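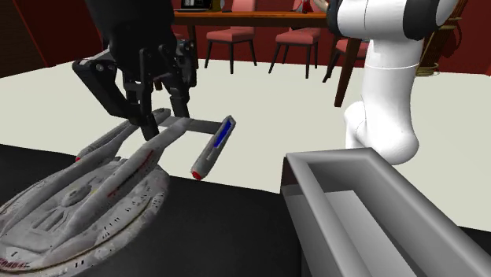
I've put together 17 pieces of flat-pack and second-hand furniture in this house, and the one job I used to dread was leveling a cabinet so the doors line up. It's not hard! It just has to be done in the right order, and for years I did it backwards (doors first, feet last, lots of muttering).

The cabinet I'm working on this time is a Moradi sideboard, two doors and three drawers, that I bought from a neighbor in October. These steps work for most cabinets with adjustable feet and the usual cup hinges.

## What you need

- A spirit level, the longer the better
- A Phillips screwdriver (by hand, please – a drill will strip those little hinge screws in a second)
- A 13 mm wrench for the feet, if yours have hex nuts like mine
- Masking tape and a pencil
- Thin shims, only if your feet don't adjust

## Step 1: Empty it and put it where it's going to live

Floors are different everywhere, even in the same room. I leveled my Astier bookcase perfectly in the hallway once, carried it into the den, and had to start over. Take the drawers out too. They're heavy, and you'll be tipping the thing a little to reach the back feet.

## Step 2: Level side to side, then front to back

Put the level across the top, near the front edge. Find the high corner and leave that foot alone. Bring the other front foot up to meet it with the wrench, a half turn at a time, checking after each one. Then turn the level to run front to back and do the rear feet.

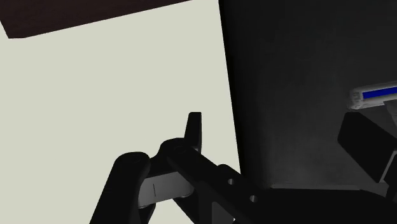

Push down on each corner when you're done. If it rocks, one foot isn't touching, so unscrew that one until it just grabs the floor.

## Step 3: Now look at the doors

Close them and stand back. Half the time they've fixed themselves, and you can go have lunch.

If they haven't, open a door and find the screws on the hinge arm. On mine the front screw moves the door left and right, and the back one moves it in and out. Height comes from the two screws on the mounting plate – loosen both, slide the door, tighten again. Some brands swap these around (my old Flaritz did), so give a screw a quarter turn and watch what moves before you commit.

My friend Banafsheh Amini taught me to put a strip of tape across both doors and draw a pencil line on it before changing anything. Slit the tape at the gap and you can see exactly how far you've shifted things. So handy!

## Step 4: Drawers back in

Slide them in empty, bottom one first. Load them up, wait a day, and check the level again, especially on carpet. Mine needed one more half turn at the back left.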